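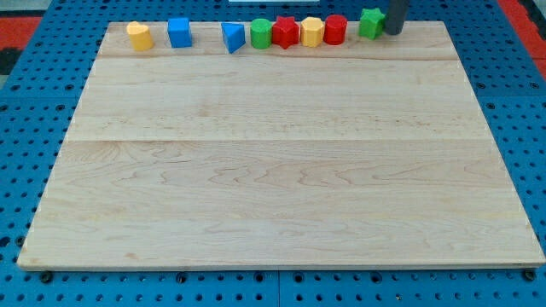
June, by Tharushi Munshi
Last updated: June, 4:40 p.m.

Pre-run software checklist, block sorting cell, Gindivon planner branch

Checked with Clive Kershaw at the keyboard and me reading out the items. Comments go under each line, please keep adding to them!

1. Controller starts in hold, with no motion queued.
OK. Clive restarted it twice to be sure. The new startup message is so much easier to read than the old one.

2. Speed limit loaded from the config file and shown on screen.
OK. Limit reads 100 mm/s, same as the file. Leave it there until item 9 is closed.

3. Stop button halts the planner as well as the arm.
OK, and I'm really happy with this one. The planner used to keep working on its next path after a stop, and on reset it would offer you a stale one. Now it drops everything and asks for a fresh view of the board.

4. Board surface height matches the collision model.
OK after correction. The model had the top 2 mm too low. Fixed in Bolora, saved, reloaded, checked again.

5. Bolt heads along the near edge included as keep-out zones.
OK. They're small, but a fingertip on a low sweep would find them.

6. Perception reports color and shape separately.
OK. We have two pieces in each color and they never share a shape, so color alone won't do. Yellow heart and yellow octagon came back right every time. Red star and green star also fine.

7. Touching or nearly touching blocks are split into single objects.
NOT OK. The tight group from the blue triangle to the red cylinder is the hard part. Nieto merged the green cylinder and the red star in one pass and gave us a single lumpy outline, which the planner then tried to push from the middle. Clive has raised the edge weight and it looks promising — needs a full replay before I'll sign it.

8. Wood grain does not produce false detections.
OK. I was worried about the wavy figure in the center plank and the seams. Replayed 449 saved views, no ghosts. Lovely result.

9. Fingertip clearance checked next to a block at the far edge.
OPEN. With the finger down beside the green star there is very little room, and the planner has to know which side it's on before it moves sideways. Clearance margin is set in two places (planner and Skingate viewer) and they don't agree. Pick one!

10. Logs written and readable after a forced quit.
OK. Log 88 opened cleanly, with timestamps in order.

Result: slow moves only, one person at the stop button. No full-speed runs until 7 and 9 are closed. Clive has the replay for 7, I have the margin fix for 9.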